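Toy kitchens get a second life at Bramwell library

September 30, 2022

BRAMWELL — The children's room at the Bramwell library is about to smell like pretend soup. After a summer of sorting, scrubbing and hunting for lost screws, the toy lending shelf is adding play kitchens to the things families can take home, and the first ones can be reserved starting this week.

The lending shelf already holds 506 toys, most of them puzzles, train sets and building blocks. Until now the biggest thing on it was a dollhouse. A kitchen is a whole different order of borrowing — you need a car with a decent trunk, or a neighbor who has one — and the library went back and forth on it for most of a year before saying yes.

"Parents kept asking," said Ruth Garside, who runs the children's room. "They'd see their kid park in front of the one at preschool and not move for an hour. And then they'd go home and look at their apartment and think, where would I even put it? Well, for 42 days you can put it in the hallway. Then it comes back to us!"

Forty-two days is the full loan, twice as long as for other toys. Garside pushed for that. Three weeks, she said, is barely enough time for a child to settle on a menu.
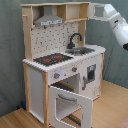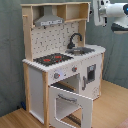 The kitchens going out are small enough for a child to work at standing up, and they come with far more to play with than the cardboard-box stoves many of us grew up on. Garside is fondest of the cooking end, where the cooktop has two red burner rings and there are two round gray knobs on the front for little hands to fuss with. Over it hangs a gray range hood, a detail the grown-ups seem to love even more than the kids do. The sink and its tall black faucet are over to the right, so one child can wash up while another one cooks, at least in theory. In the trial loans, Garside said, everybody wanted the faucet.

Those trial loans ran through the summer with a handful of Bramwell families. One household on Terarau Street reported that its kitchen had been a bakery, a veterinary office and a ferry. Another asked for a second loan before the first was up. The only real complaint was about the play food, which had rolled under every couch in the house, and so the library is now packing it in a zippered bag with a list sewn inside.

Borrowing is free with a library card. Families pick up their kitchen at the side entrance on Giritz Lane, where there is no step and you can pull right up to the door. Staff will help load. The kitchens travel in one piece, so measure your trunk before you come, and bring an old blanket to wrap around the corners.

When one comes back, it gets wiped down and checked over before it goes to the next home. Any loose knob is tightened, and missing pots are replaced from a bin of spares. The library asks only that people leave off stickers and markers and keep the kitchens indoors.

Money for the project came from the spring book sale, which brought in $3,002, the best total the sale has ever had. Part of that also paid for 84 pieces of play food and a set of child-size aprons sewn by the Firum sewing circle, in colors bright enough to spot from the parking lot.

More toys are on the way in November, when the shelf adds a puppet theater and a workbench. Reservations for the kitchens can be made at the children's desk.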